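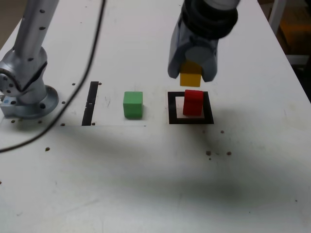 Yellow over red.

Plain Blocks and Long Afternoons
From the September issue of the Flandbridge Family Letter

I promised back in the summer that I'd write something about wooden blocks, and then the summer got away from me the way it does, with the pool and the heat and the trip to see my mother in Brurthorpe, and suddenly the school bags are back by the front door. So let me get to it now, while the evenings are still light enough that the kids are willing to sit on the porch floor and build.

My mother kept our old blocks. I hadn't known that! I was looking for a card table in her hall closet and there they were, in a flour sack with the drawstring knotted so tightly that we had to sit down together at the kitchen table and work at it with a fork. There are 60 of them, which I know only because she had written the number on a slip of paper and tucked it inside, in the handwriting she used when I was small. I brought the sack home on my lap (my husband drove, and I am afraid I talked about blocks most of the way to Dokstead).

What has surprised me is how long the children stay with them. We own plenty of other toys, far more than we need if you ask anyone who has walked across our living room at night. Most of those have a thing they do. You press it, or you fill it up, or you follow the little booklet and then it sits on the shelf looking finished. The blocks get dumped on the rug after breakfast and they are still there at lunch, and by then they have been a zoo and a bakery and something called "the long hospital," whose rules I never managed to learn.

My older one builds up. He wants height, and he takes a collapse very personally. The younger one is still at the stage of laying things in rows and moving them from one row to another with great seriousness, and she will go on doing that through a whole pot of soup being made. For a while I kept trying to get them to build together, and it ended in tears nearly every time, so I gave up and put a strip of masking tape down the middle of the rug. They visit back and forth across it now. Sometimes a block is requested and handed over very formally, like something between two countries.

I've had a few of you ask how to clean an old set, so I'll tell you what I did, with the warning that I am no expert. I used a damp cloth with a drop of dish soap in the water, wrung out until it hardly felt wet, and wiped each block and dried it right away with a towel. Please don't soak them. I did that to a rolling pin once and it has never been the same. Then I spread them on a clean sheet on the porch overnight and rubbed the rough corners with a bit of fine sandpaper. If your set is painted and you don't know how old the paint is, I'd hold off on sanding altogether and keep it away from anyone who still puts things in their mouth, at least until you've had it checked. Ours are bare wood, so I didn't have that worry, but I looked into it for a friend and it's well worth being careful.

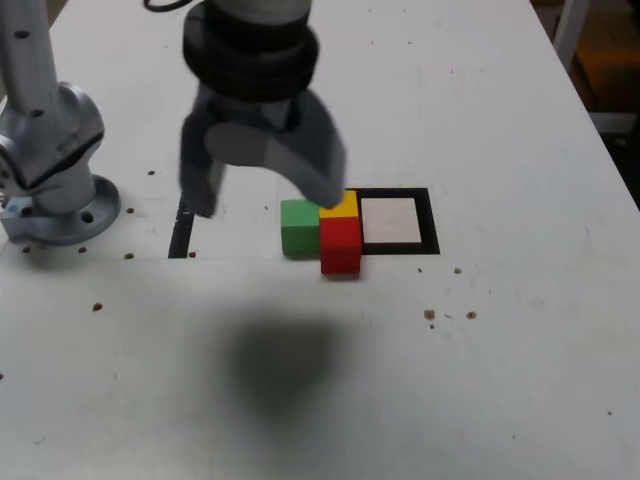
A reader in Dokstead wrote to say she had nearly given her own set away last spring and was glad she hadn't, because her grandson asks for it before he has his shoes off. She keeps hers in a dishpan under the guest bed and says the sound of it scraping across the floorboards is enough to bring him running from the yard. She also wanted me to tell everyone that she tried sorting them by size in separate tins, and that it lasted one visit.

I laughed at that, since I had just been pricing baskets. I'll save my money. The dishpan idea is a good one, and a low, wide container of any kind seems to work better than a deep one, where all the good pieces end up at the bottom and have to be dug for.

If you didn't inherit a set and would like one, you don't have to spend a lot. I've seen bags of them at yard sales for less than a cup of coffee, usually mixed in with other things, so be ready to sort through some puzzle pieces and a plastic hoof or two. Rieger Lumber, out past the feed store, has a scrap bin by the side door, and they were kind enough to let me pick through it one morning. I came home with a grocery bag of pine ends and spent a very happy evening sanding them in the garage with the radio on. They aren't even, and they aren't square, and my son has declared them the best ramps we own. Do ask before you take from the bin, and ask whether the wood has been treated, because you want the plain kind for this.

People also ask me what age to start and I never know quite what to say. Ours started at 2, with big blocks, and mostly what we did then was build a little tower and let her knock it down, over and over, with a shriek each time that I can still hear. By 3 there was a bit of balancing going on. My son is well past that now and I keep expecting him to lose interest, and he keeps not losing it. A cousin's boy is nearly grown and will still sit down on the floor when he visits and build something sideways and complicated without saying a word about it. I do think it helps if a grown-up gets down there too, even for a few minutes with a cup of tea, and without fixing anything. That last part is hard for me. I see a wobbly wall and my hand goes out all by itself.

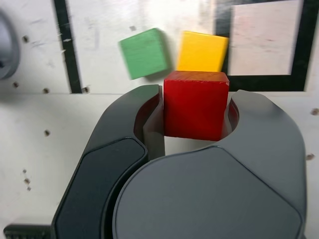

Red block, chipped a little along the top front edge.

One more thing before I let you go and start supper. A few families here in Flandbridge have been asking about a block morning now that the weather is turning, something easy where everyone brings what they have and dumps it in the middle. I'd love that. I've asked about the downstairs room at the library, and it looks as though we can have it from ten until noon, with the big rug and the use of the kettle. Put your initials on the bottom of anything you'd be sad to lose (a soft pencil is fine, and it wipes off later), and leave the very special pieces at home. Babies are welcome, but let's keep a corner for them with the soft blocks, well away from the tall builders.

Drop me a note if you'd like to come, or if you have a spare dishpan. And if you have a way of getting blocks back into a sack at the end of the day without a speech from me, I would dearly like to hear it. At the moment I am paying in raisins.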